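回测曲线为什么总是那么好看

2023年11月23日 星期四

我订了几份讲技术分析的邮件通讯，其中一份叫 Novitz，每隔一阵就会寄来一条新的资金曲线。曲线从左下角出发，稳稳当当地走到右上角，中间有几处小小的凹陷，旁边用箭头标着“最大回撤，可控”。下面是订阅按钮。

我看这类东西看了很多年，到现在也没有收到过一条往下走的。按说一个靠研究策略吃饭的团队，一年总要试坏不少想法，试坏的那些去哪儿了，通讯里从来不提。读者看到的永远是挑剩下来的那一条，然后被告知：历史数据证明了它。

我对“证明”这两个字有意见。

先说清楚，我不反对回测。一个交易规则在历史数据上都跑不通，拿真钱去试就更没有道理。我自己也做回测，用的是很笨的办法，电子表格，一列一列地拖公式。我反对的是把回测当成推销材料，以及很多散户朋友看到这种材料之后的反应：问的第一句话是“参数是多少”，问完就去下单了。

参数是怎么来的

最近这期 Novitz 推的是一个均线策略，规则很简单，短均线上穿长均线买入，下穿卖出。短的那条取11日，长的那条取220日。为什么是11和220？文章里的解释是，11日“对短期情绪较为敏感”，220日“接近一个完整的交易年度”。

这种解释我能替任何一个数字写出来。换成9日，可以说更灵敏；换成14日，可以说过滤了噪音；长均线换成200日，那是大家都在看的，有自我实现的效果；换成250日，那才真叫一个交易年度。先有数字，再有道理，道理是后来配上去的。

它真正的来历，我猜和绝大多数同类策略一样：让软件把短均线和长均线的各种组合全跑一遍，按收益排个序，取最上面那个。现在的软件做这件事太方便了。我手上有一份 Koivisto 的试用版，里面就有一个“参数优化”的按钮，按下去，去倒杯水，回来就有一张表，第一行标成绿色。软件很体贴地问你要不要“应用最佳参数”。它没有问你打算怎么解释这个最佳。

把足够多的组合放到同一段历史里去跑，总有一个会名列前茅，这和考试总有人考第一是同一个道理。就算每个学生都在闭着眼睛填答题卡，名次表上照样有第一名。我们会不会因此请他来开讲座？在教育上大概不会，在股市里天天有人这么干。
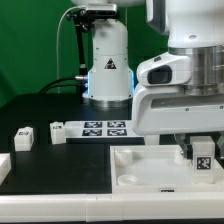
有个检验办法不费什么事，就是看看第一名的邻居。如果11和220的组合真抓住了市场里某种持续存在的东西，那么10和215、12和230也应该差不到哪里去。行情不会认得你的均线是11日还是12日。要是邻居的成绩一塌糊涂，唯独中间这一格鹤立鸡群，那这一格多半是碰巧躲过了某次大跌，或者碰巧在某个跳空之前一天进了场。

我在自己的表格里拖了一遍，用的是我一直跟踪的一个指数，时间段尽量照着通讯里那张图来取。结果不算难看，但是和宣传的那条曲线不是一个气质。把短均线挪动一天，有一笔大赚的交易就没了，整条线的右半段塌下去一块。我不敢说是他们算错了，也可能是我的数据源和他们的不一样，复权方式也可能不同。可是如果一个策略的好坏取决于你从哪家下载数据，我想不出理由把养老钱交给它。

这种邻居检验，写通讯的人不可能不知道。把那张表整张贴出来，只要半页纸。半页纸他们留给了读者好评。

五年够不够长

再说时间。曲线底下有一行小字，回测区间是5年。

5年听起来很长，对一个220日均线的策略来说却很短。这条均线走得慢，5年里头穿越的次数少得可怜，真正决定盈亏的往往就那么两三笔交易。用两三笔交易来谈胜率，跟抛两三次硬币就断定硬币有问题一样。日线数据看上去有上千根K线，密密麻麻的，让人觉得样本充足。其实样本的多少要看做了几次决定，和图上有多少根柱子没有关系。

还有一点，起点是谁选的？把起点放在一轮大跌之后的2月，任何做多的办法都好看，买了放着不动也好看。往前挪半年，故事就得重写。有意思的是，这类材料很少把“买入并持有”画在同一张图上。偶尔有画的，也是用一条浅灰色的细线，颜色淡得要凑近屏幕才找得到。我见过一次，灰线的终点还比策略那条高。正文对此只字未提，讲的是“持有体验更好”。

持有体验当然重要，我不否认。人在账面亏损的时候会做傻事，回撤小一点确实能少做一些。但那是另外一个卖点，应该用另外一种证据来支持，不能在收益讲不通的时候临时搬出来顶班。

谁付手续费

大多数宣传用的回测，成交价取的是信号当天的收盘价。可信号本身要等收盘价出来才算得出，等你知道该买了，那个价格已经没有了。你最早能在第二天开盘买，而第二天开盘是什么价，收盘的时候谁也不知道。这个毛病有个学名，叫未来函数，论坛上讲过无数遍，新出的材料里照样有。

然后是佣金、印花税、买卖价差。做大盘指数基金，这些还好说。做小盘股就是另一回事了。Novitz 很喜欢拿 Kumow 这只股票当案例，因为它波动大，图上的买卖点看着特别漂亮。我去翻过它平日的挂单，稍微大一点的单子往里一扔，价格自己就跑了。回测里你是一个透明人，买多少市场都没有反应。真实账户里，你就是那个把价格推上去的人，卖的时候再由你把它砸下来。

有人会说，现在券商平台都能设滑点，Fonilico 的回测模块里就有这一栏。是有，我看过，默认值是零。一个默认为零的选项，大部分人是不会去动的，平台当然也清楚这一点。曲线越好看，客户交易越勤，佣金收得越多。我没有证据说这是有意安排的，只是觉得，假如默认值的偏差总是朝着对平台有利的那一头，用户留个心眼不算过分。

Fonilico 还把用户自己做的策略放在首页上排名，按过去的收益从高到低。这等于把前面说的毛病又放大了一层：每个人在自己的电脑上挑一遍最好的参数，平台再从所有人里挑一遍最好的成绩，然后拿给新开户的人看。排在前面的名字换得很快。上一季的冠军下一季去了哪里，页面上查不到，历史榜单不公开。我写信问过客服，回复很客气，说会把建议转给产品部门。

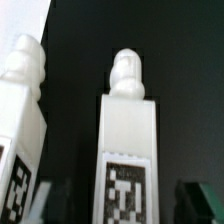 “样本外”也可以作弊

稍微讲究一点的卖家会告诉你，他们做了样本外检验：用前一段数据找参数，用后一段数据来验收。这比什么都不做强得多，我对肯这么做的人多几分敬意。

可是样本外只能用一次。第一次验收没通过，回去改一改，再验收；又没通过，再改。改到第十几回，终于通过了，于是对外宣布“样本外表现优异”。到这个时候，后一段数据早就成了找参数的材料，只不过是用人脑一轮一轮地拟合进去的，比按按钮慢一些。材料里只写最后那一回。你问他前面试过多少回，他自己可能都忘了，他不一定是在骗人。

我自己就犯过这个毛病。有一阵子我迷上了在均线上叠加成交量过滤，每加一个条件，曲线就平滑一点，我就高兴一点。加到后来，规则长得要翻页，回测里几乎不亏钱。拿小资金跑了一段，结果平平，刨掉手续费是亏的。那些条件全是照着过去的几次亏损量身定做的，而过去的那几次亏损没有再来，来的是别的。从那以后，我看到规则里有“并且”两个字连着出现好几次，就会往后靠一靠。

也有朋友反驳我，说照你这么讲，什么都不能信，那还研究什么技术分析，干脆全去买指数基金好了。我觉得对不少人来说，这个建议并不坏。至于还想自己动手的，包括我，要求可以提得高一点，又不至于高到没法做。卖策略的人应该把试过的组合都摆出来，应该把成交价改成次日开盘，把滑点填上一个像样的数，把买入持有用同样粗的线画在旁边。做到这几条之后曲线如果还往上走，我愿意坐下来认真读。

还有一条最难：从公布规则的那天起，原封不动地跟踪下去，好坏都登。做这件事不需要任何技术，一张表，收盘以后填一行。肯这么做的通讯，我订了这么多年，只碰到过2份，其中一份后来停刊了，最后一期登的是亏损，作者把每一笔都列了出来。那份东西我到现在还留着，比任何一条漂亮曲线教我的都多。

至于11日和220日，我把它记在了本子上，没有下单。打算明年2月再翻出来看看，从今天往后这段谁都没挑过的行情里，它走成什么样子。Novitz 如果到那时还在提这个策略，我会很乐意把两边的结果对一对。按以往的经验，多半是已经换了新参数。

分享 11　　评论 5

相关文章
均线金叉到底滞后多少
小盘股的买卖价差：挂单簿里看得见的成本
止损单在跳空时会发生什么
复权数据的几种算法，以及它们为什么对不上
策略排行榜与消失的冠军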